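Forums > Automation > Events and Site Visits > Plondgate open day: simulated bed task

Posted August 15, 2022 by torque_limit

I went to the Plondgate open day and sat through the bedroom demonstration twice. The whole thing runs in simulation and was shown on the wall screen. Sawatzky supplied the scene, Arik the grasp planner. Slot 6 on the programme, 412 people signed in by lunch.
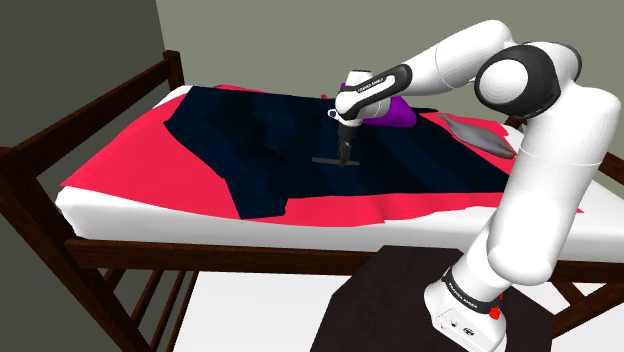 Planning on cloth was what I went for. A rigid target has a pose you can estimate once and keep, while a blanket changes shape whenever it is touched. The flat grey bar the fingers come down to is dark on dark navy, only a shade lighter than the cloth, so I asked how they segment it. They use depth and colour together, with depth weighted higher. I would have liked to see the failure cases.

marl_pit: Was the base position fixed for every run? Reach over a bed is mostly a mounting problem.

torque_limit: Fixed, they said. With the base up on the nightstand the arm has to go up, over and down again to get above the blanket, and I'd expect the wrist to run short of travel on the far side.

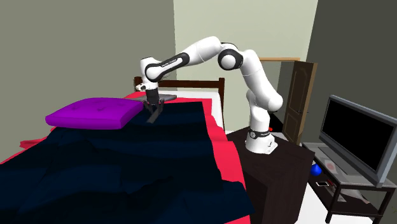
Vorkley showed a similar set-up in February and the cloth model was poor, replies marl_pit. Friction was one constant for the whole blanket. Unless Sawatzky have changed that, I wouldn't read anything into a grasp rate.

torque_limit: They quoted no grasp rate. I also think you're being hard on it. For a flat object on top of the cloth, contact height matters more than friction.

overhung_load: Disagree. Push down on a soft mattress and the object tilts, then friction decides whether it slides. Did they give a solver step?

torque_limit: 2 ms. No figure for mattress stiffness. I've emailed to ask and will post the reply.

Related threads
Vorkley February demo, notes
Parallel grippers and thin objects
Arik planner: licence terms
Parking at Plondgate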